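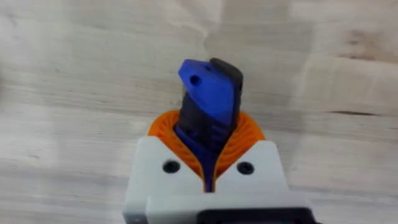 1/ Right, small table thread. I said in July I'd sort out a proper work surface for the spare room and it's finally in. Pale wood, 80 cm deep, came flat from a little place in Cleltholm. I love it far more than is sensible!

2/ Natalie Staniforth asked why I didn't go for white. Because white shows every single crumb and pen mark, Natalie, and I've lived with you. Also I wanted some grain to look at (soft beige with greyish streaks, very calming at 8 in the morning).

3/ Finish is two coats of Pilkington oil, with 16 hours between them. The tin says you can do it quicker. I did it quicker on the shelf last year and it stayed tacky for ages, so I'm not listening to the tin any more.

4/ Bright colours look brilliant on it, by the way. Anything blue really sings against that pale wood, and orange even more so. I'm now rethinking every beige thing I own. 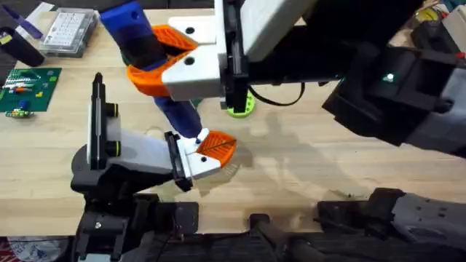 5/ Things still to do: felt pads for the feet, a lamp that doesn't wobble, and somewhere for cables to go. Kaltoneck do a clip-on tray but it's pricey for what it is. Has anyone tried the Podus one?

6/ Oh, and coasters. Please, if you come round, use a coaster.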